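How Does Electricity Get to Your House? The Long Trip Down the Wires

23/05/2023

Have you ever flipped on a lamp and wondered where the electricity was just before it got to you? It's a wonderful question, and the answer takes us on quite a trip – over hills, across rivers and sometimes right across a border from one country to another! So get comfortable, maybe fetch a snack, and let's follow the power home.

Lots of the things people plug in and use have many small parts inside them, and every one of those things is waiting at the far end of a very long wire. 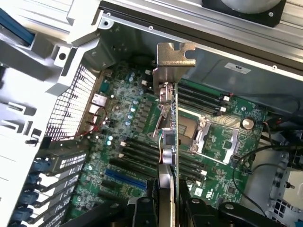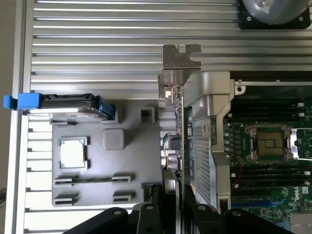

Computer parts, with a green server motherboard in both pictures.

Let's start at the beginning, in a make-believe sort of way, with a river called the Moura. Picture it tumbling down out of the mountains, fast and noisy. Partway down, people have built a dam, and behind the dam the water has piled up into a big deep lake. When the gates are opened, the water rushes down through giant pipes and pushes on a wheel called a turbine. The turbine spins, and as it spins it turns a machine called a generator. Inside the generator are magnets and coils of wire, and when they move past each other, electricity starts to flow in the wire. If you have ever ridden a bicycle with a light that glows when you pedal, you have met a generator already (a very little one).

Not all electricity comes from rivers, of course. Some power plants burn coal or gas to boil water, and the steam turns the turbine. Wind turbines are turned by the wind, just as you'd guess from the name. Solar panels are the odd ones in the family, as they have nothing that spins at all. They make electricity straight from sunlight.

Now, our dam is up in the mountains near a town called Rernavness, but most of the people who need the power live far away in the city of Stusura. How does it get there? It travels along transmission lines. Those are the thick wires you see from the car window, strung between tall metal towers that look a little like giants holding hands across the fields.

Before the electricity sets off, it has to be given a good strong push. The word for that push is voltage. You can think of it like the pressure in a garden hose. When the electricity travels at a high voltage, less of it is wasted along the way as heat, and that matters a great deal when the trip is a long one. The machine that raises the voltage is called a transformer, and it sits humming away in a fenced yard called a substation.

Suppose our generator sends out electricity at 1000 volts. If a transformer turns that into 2000 volts, the push has doubled. Real transmission lines go a great deal higher than that, high enough to be very dangerous indeed, and we'll come back to that in a moment.

At the edge of Stusura there is another substation, and the transformers there do the opposite job. They bring the voltage down again. Then smaller wires carry the power along the streets, some of them up on poles and some of them buried under the sidewalk where you walk to school. Near your home there is often one more transformer, which brings the voltage down one last time so that it's right for your toaster and your lamp.

All these wires and substations and power plants joined together are called the grid. The people who look after it have a tricky job. Electricity is mostly used at the very moment it is made, so they have to keep the amount being made and the amount being used in balance, all day and all night. On a hot afternoon in June, when everybody in Stusura comes home and turns on a fan or an air conditioner, the grid needs more power in a hurry.

Sometimes the city can't make enough by itself, and that's when neighbors come in handy. Over the border is a country called Hundarow, where the wind blows nearly all the time. When Hundarow has more power than it needs, it can sell some, and the power comes across on a line built to join the two grids. On another day, when the wind drops and the Moura is running high, the power can go back the other way.

How long does the whole trip take? Hardly any time at all! The push of electricity moves along a wire so quickly that your lamp seems to come on the instant you touch the switch.

Please remember these rules about power lines:

Stay well away from substations, and never climb a fence to get a ball back. Ask a grown-up to call the power company.

Fly kites in wide open places with no wires anywhere near.

If you see a wire lying on the ground, don't go near it, even if it looks perfectly quiet. Tell a grown-up right away.

Something to try at home: take a walk around your neighborhood with a grown-up and follow the wires with your eyes, starting from your own house. See if you can find a transformer. On a pole, it often looks like a big gray can.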